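Workshop notebook, Redudham returns hall
April 2018
Entry by M. Lehner. Copies to R. Riedl and D. Zwahlen.

1. Staffing at the mixed-goods bench

The bench has been staffed by two sorters per shift until now. Under the Moser plan, one sorter remains at the bench and the other moves to the inspection desk. Mr Riedl has confirmed that no hours will be lost in April. Ms Zwahlen asked that the change be recorded as a trial, and it is so recorded.

2. Item mix

The simulated bench has been set up with the kind of mix the sorters complain of: a loaf of bread, a frying pan, a spray bottle, and a telephone handset lying across a book. The handset and book are to be treated as two items. J. Durrani considers the vase the item most likely to be refused by the sorters if the arm is given it first, and I agree.

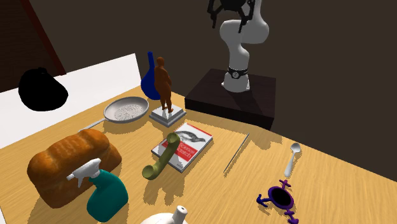 3. Work passed to the arm

The list had 681 item types at close of day. Of these, 28 are marked for hand sorting only, glassware included. The sorters have asked to keep the authority to add to that list without a supervisor's signature. I recommend we grant it.

4. Concerns raised

Pace. The sorters do not wish to be measured against the arm. Girkisov's reporting screen shows both on one line; request sent to have them separated.

Training. E. Strömberg will give the stop and restart instruction to both shifts. Colour labels on the bins stay as they are.

Still open: who clears a dropped item during the night shift. Raise with Riedl.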